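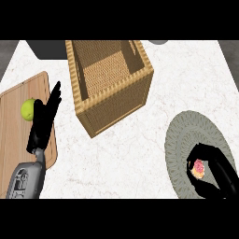 Brittany Lemieux thinks I should send the whole lot back before the trial runs out, and said so twice on the telephone this evening, once before I had even got my shoes off. Her view is that two thousand is a great deal of money for a pair of arms that live inside a computer, and that anyone who wants to teach a machine to put the shopping away ought to buy a real one and a bag of fruit and get on with it.

I do see what she means, bless her, but I have grown rather fond of the Varkier kit these past evenings, and I said I would give it a fair hearing before writing my review for Desjardins. What you get is a made-up kitchen counter with a nice wicker basket on it, two arms, and a box of bits to pick up, and you steer the arms yourself from the keyboard or with the little hand controls (which I like far better, though my thumbs ache tonight). Today I had the green fruit over on the chopping board for the left arm and a pink-topped pastry for the right, and the basket sitting there waiting for the pair of them. I love the marble, I must say! It is a good deal smarter than my own worktop.

The pastry is the one I keep coming back to. It looks good enough to eat, and I find myself being terribly careful with it, as though I might squash the icing. Fruit is harder to get a proper hold of, and working both arms at once still makes my head swim a bit, rather like my first piano lessons.

What I don't care for is the manual, which jumps straight from plugging in to something called session export and leaves you to find the rest. I wrote to Vivek Pant at the Varkier help desk back in December and had a very kind answer, with a promise of a better chapter on the hand controls, but it hasn't come yet. I shall have to mention that.

Tomorrow I want to try the slower speed setting, and ring Brittany back, and find out what the yearly renewal costs.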